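I'd been meaning to try the Transka practice kit ever since the folks at Cliltthorpe started shipping it in January, and at $741 with eight lessons it seemed a kind way to learn gripping before you buy the real arm.

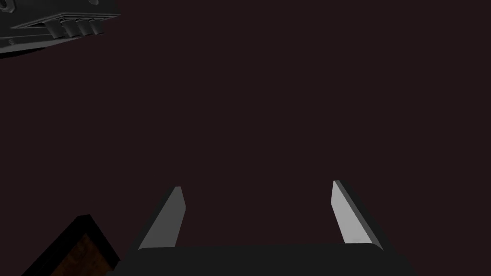

Transka's simulated gripper, fingers open.

The view sits right behind the fingers, and I took to it quickly — though my first evening did run rather long!

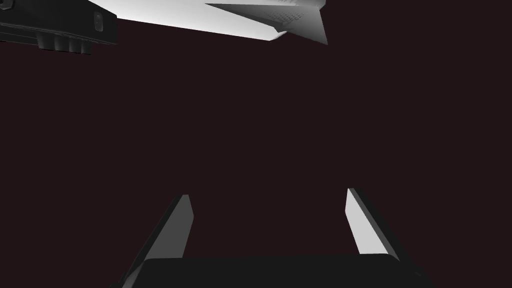
What you get

A year of updates, and a lovely fat manual.

Comments (2)

Shaikh: Does it run on an older laptop?

Motau: Mine does, slowly. Worth it.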